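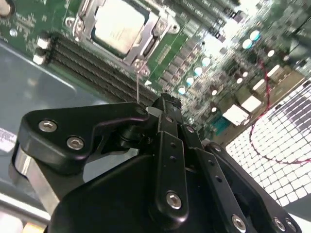 **Budget talk, Cadwood site. Speaker: Kasun Mridha. 15 minutes, questions after.**

**Slide 1: what we're asking for**

- One more gripper cell for the board teardown line at Vilville. Same arm, same controller as the first.
- Total ask is 82 thousand dollars, paid in two parts. First part in February.
- Say up front that Kristine Ignacio has already seen these numbers. She wants the spares line kept separate.

**Slide 2: where the money goes**

- Arm and controller: 48 thousand.
- Everything else is the part people forget. Fingers, cables, bench, guarding, lights, install.
- Fingertip pads are a wear item. Budget for them every year, under supplies.
- Poon quoted the install. Plovholm quoted too but left out the guarding, so the two totals don't compare. Don't get pulled into this one on stage.

**Slide 3: the work itself**

- Processor work is the job that sets the spec. The fingertips need to get in over the chip with memory slots on both sides.
- Reach into the case matters more than payload. A processor weighs next to nothing.
- Pause here and let people look. 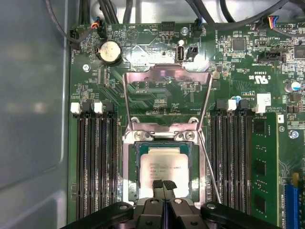 *Fingertips over the processor, load plate open.*

- If asked about a bigger arm: we priced it, it adds cost and we have no part that needs it.

**Slide 4: timing**

- Lead time on the arm is 43 working days from the purchase order.
- Bench and power can be done while we wait. Facilities needs the floor drawing first.
- Ask for a yes on the first payment today. The second can wait for the acceptance test.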